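Teleop demos drift between the two arms – record in sim first?

Hirvonen
I'm collecting demonstrations by remote control for a two-arm cell. The task is to pick up a flat box from a board in the middle of the table. After 130 demos the policy still reaches short with the hanging arm. Same result in simulation, so I doubt it's calibration.
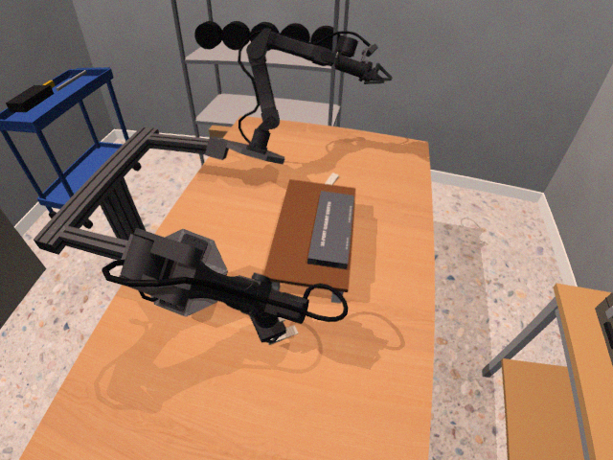

Sim view, both arms over the table.

Logging is at 1000 Hz, downsampled for training. Would hand guiding give cleaner data?

Fladgate
Check which pose you log. If you record the leader pose as the action and the follower lags, a policy trained on follower positions will stop short. Log commanded and measured joints separately, with one clock. Also vary the start pose of the board between demos.

Hand guiding won't help in sim, and on the real cell your hands end up in the camera view.

Citik
Had this on Friday. Restarting the logger fixed it.

Preltcombe
Seconding the lag check – mine was 3 samples off.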